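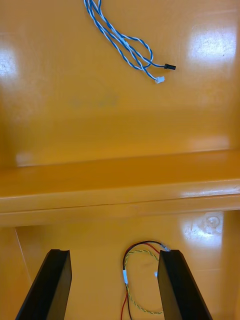 *Blue-and-white twisted wires with a black connector and a white plug*

2021-03-25

# Malý label printer, after a winter of parcels

I send small parcels out of Stadilside, mostly padded envelopes and shoebox-size cartons, and nearly all of them go by Driltisum. Until last July I printed labels on plain paper, cut them out and taped them down. The Malý is a direct thermal printer that takes 4 x 6 labels. I paid $82 for it, with one starter roll in the box. I am now past 800 labels, so I can say how it holds up.

## Setup

The printer, power brick, USB cable and a folded instruction sheet come in the box. There is no wireless and no battery. On my Windows laptop the driver had to be downloaded, and the link on the sheet went to a page that no longer existed. I found the right file under the Support tab of the maker's site. After that it took one restart and a calibration, which you do by holding the feed button until the light blinks twice.

Set the page size in the driver first. Mine defaulted to letter size, and the first label came out as a tiny rectangle in one corner.

## Print quality

Good at the default darkness. Barcodes scan at the Driltisum counter without the clerk having to type anything in. I had two rejected all winter, and both were my fault for wrapping the label over the edge of a carton.

Small text is the weak point. Customs forms with a long description line are readable but not pretty. Going up one step on darkness helped. Two steps up and the bars started to fill in, so I went back down.

Direct thermal labels fade in heat and sun. For a parcel that will be in transit for a week this has made no difference to me. For anything that may sit in a warehouse for months, I put clear tape over the address only. Keep the tape off the barcode if your carrier's scanners have trouble with glare.

## Speed and noise

A label takes two seconds or so once it gets going, with a longer wait on the first one of the day. It makes a short buzz. I can print in the evening with someone asleep in the next room.

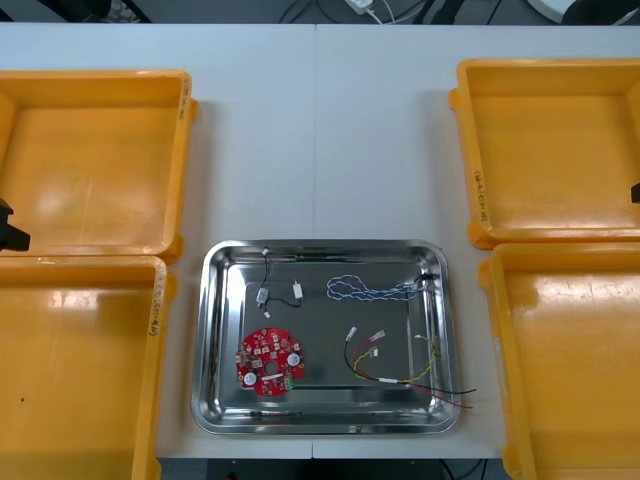
*Orange bins and a steel tray of small electronic parts*

## Using it with Lella

I build my shipments in Lella, which collects the orders, buys the postage and sends back a PDF. The two work together fine, with one setting to change. Lella adds a packing slip as a second page unless you turn it off, and the Malý will happily print that slip on a shipping label. Look under Documents, then Attachments.

Batches are less smooth. My largest was 165 labels before the holiday cutoff. The printer stopped twice partway through to cool down. It picked up again by itself both times, but the second time it skipped a label. I only found out when I had a carton left over with nothing to stick on it. I now send batches in smaller groups and check the last tracking number of each group against the list.

## Labels and running cost

It takes rolls or fanfold stacks. Rolls have to sit on a holder behind the printer, and the holder is sold separately. Fanfold is easier and lies flatter once it is on the box. Off-brand stock has worked, although one cheap batch left glue on the roller, and I had to clean it with alcohol and a cotton swab. There is no ink or toner to buy.

## Complaints

- The USB cable is too short to reach from a shelf to a laptop on the bench.
- The lid catch feels thin. It has not broken.
- One light does all the signaling, and the blink codes are only on the paper sheet. Take a photo of it.
- Support took four days to answer a question about the driver.

## Would I buy it again

Yes, for a few parcels a day. If you ship large batches every day, spend more on a printer that can run without cooling stops. If you ship once or twice a month, plain paper and tape still works and costs almost nothing.

4 out of 5. I took the point off for the skipped label.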